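Gripper day, again

Friday night, quick one before bed. The Rokik was closing crooked all week. Left finger touching first, right one catching up a beat later. Annoying on thin stuff, hopeless on anything with a curved rim.

Took both fingers off, wiped the faces, put them back. Screws were not tight. Any of them. My fault, I did them by hand back in November and never went over it again. Two screws a finger along the top, easy to get at, no excuse really.

Then re-zeroed. Open all the way, power off, count to ten, power on, let it find its own stop. The controller had the open position saved as 911, which was the old fingers. New number is 782. Wrote it on tape and stuck it to the power supply so I dont lose it a third time. 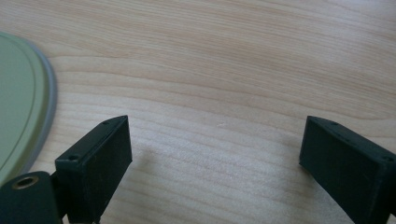
Closing is still a hair stiff at the very end. Sebastian Grecu says grease, I say the bushing. We'll see. He has a Vogler unit with the same kind of fingers and his went stiff at 151 hours, so maybe I'm just due.

Things to do before I run it again:
- go over the screws again after an hour of cycling
- thread locker, the weak kind, NOT the red
- order 3 spare bushings from Karnodton, shipping costs the same for one
- back up the settings file this time

Speed is turned way down untill all that's done. More next week if the parts show up.

Recent posts
Flukia controller: where the settings file lives
Cable chain, second try
Why I gave up on the cheap power supply

This site uses cookies to remember your settings. OK

Contact | Copyright, all posts mine | Back to top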